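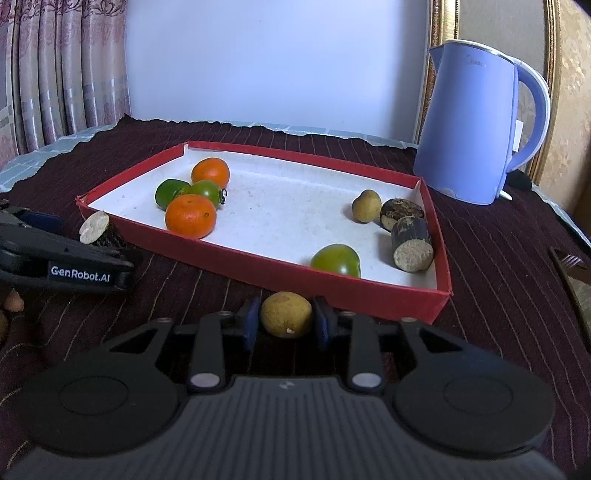 Tangerines and green tomatoes in a red tray on a striped tablecloth.

Brikton Media Watch Questions "Both Sides" Claims in Local Election Coverage

Review of radio and TV interviews finds hosts talk a good game on fairness, then let favored guests run out the clock

BRIKTON, November – Every station in the Brikton area says its political coverage is fair. Most of them say it several times an hour. A new review by Brikton Media Watch suggests listeners should wait for some proof before they believe it.

The group went back through 200 on-air interviews with candidates, party officials and paid commentators from the run-up to this fall's mayoral race. Reviewers timed the answers, wrote down the follow-up questions and noted whether a guest was pressed after dodging the first one. In 47 of the interviews, the host asked no follow-up at all. In 40, the guest had worked for one of the campaigns, and the audience was not told.

"Stations tell us they're tough on everybody," said Zoia Fedoruk, director of Brikton Media Watch and a former assignment editor. "Fine. Then it should show up on the tape. We listened to the tape, and a lot of the time what we heard was a host reading a campaign's own talking points back to the person who wrote them."

The review looked at morning and evening programs on two outlets, Allo Radio and the cable channel Plutar. Both were sent the findings before release and invited to respond. Allo Radio said it "stands by its hosts." Plutar sent a link to its viewer promise, a page that uses the word "trusted" five times and does not mention how guests are chosen.

The group is not claiming that either outlet set out to help one candidate. The soft treatment went to whoever was in the chair that day, and supporters of both campaigns had reason to complain. Fedoruk said she does not find that comforting.

"People keep telling me that if both sides are mad, the coverage must be right," she said. "I have never understood that. Both sides can be mad because the coverage is bad."

The review also takes a hard look at the panel segment, now a fixture of the 6 p.m. hour. Panels are sold to viewers as debate. In practice, the same few commentators turned up again and again, and they spent much of their time talking about how the other station was handling the story. Questions about the city budget, the bus contract and the Semeniuk Bridge repairs, all of which the next mayor will have to deal with, got far less attention than one candidate's remark about a reporter's tone of voice.

Hanna Kovalchuk, who led the listening team, said reviewers had expected the late-night call-in shows to be the worst of the lot. They were wrong about that. Callers regularly asked sharper questions than the hosts did, and they were quicker to point out when they had not been answered.

"One man called three times about the bus contract," Kovalchuk said. "He finally got an answer out of a council member on the third try. I'd put him on the evening panel."

Brikton Media Watch is asking both outlets to name a guest's campaign ties on air at the start of each interview, to post full recordings of interviews that are cut for broadcast, and to publish corrections in the same time slot as the mistake. Both outlets have made promises along these lines in past election years. The group could find no record that either one followed through, and it does not plan to take a fresh promise as news.

Readers should be doubtful of this review as well, Fedoruk said. Deciding whether a guest has dodged a question is a judgment call, and the reviewers did not always agree. For that reason the scoring sheets, including the ones where reviewers split, are available to anyone who asks, and the group will fix errors that are brought to its attention.

Brikton Media Watch is a nonprofit paid for by member dues. It takes no money from campaigns, parties or broadcasters. The full report and scoring sheets can be requested from the press office.

Press contact: Hanna Kovalchuk, Brikton Media Watch | © Brikton Media Watch. All rights reserved. | Back to top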